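December 2, 2025

Second day with the Cikel fingers on the Franka. I swapped them in before coffee, which took longer than it should have. One of the screws on the old Pliltska pair was tight and I had to go find the long hex key. Re-entered the finger mass and the tool offset afterward. I forgot the offset in March and spent a whole afternoon blaming the camera.

Ran the tissue pickup first. The Pliltska fingers are wider and press the tissue flat before they close on it. The Cikel ones get under the edge more often, but they slip on anything smooth. Small round containers are the worst. I got 26 clean grasps in a row on tissue and then lost the first container I tried, 3 times running. Dropped the closing speed and it got better – not good, but better.

Force limit is still an open question. Awad's sheet says these pads are fine at up to 500 closing cycles before the grip fades. The log is at 1493 on the old pair and I never saw a clear drop, so I don't know how much to trust a number like that. Will keep counting.

The Clurico controller build behaved today. One stop near the faucet when the wrist got close to its joint limit. I moved the start pose a little higher and left it there.

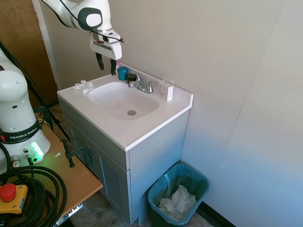
Arm over the back of the counter, fingers apart, status light green.

The back row is the hard part. Things sit close together along the back beside the faucet, and there isn't much room for a finger to come down beside them. Tomorrow I want to try a narrower opening on the approach and see if that saves a few bumps. Also need to order more pads and tie up the cables by the base.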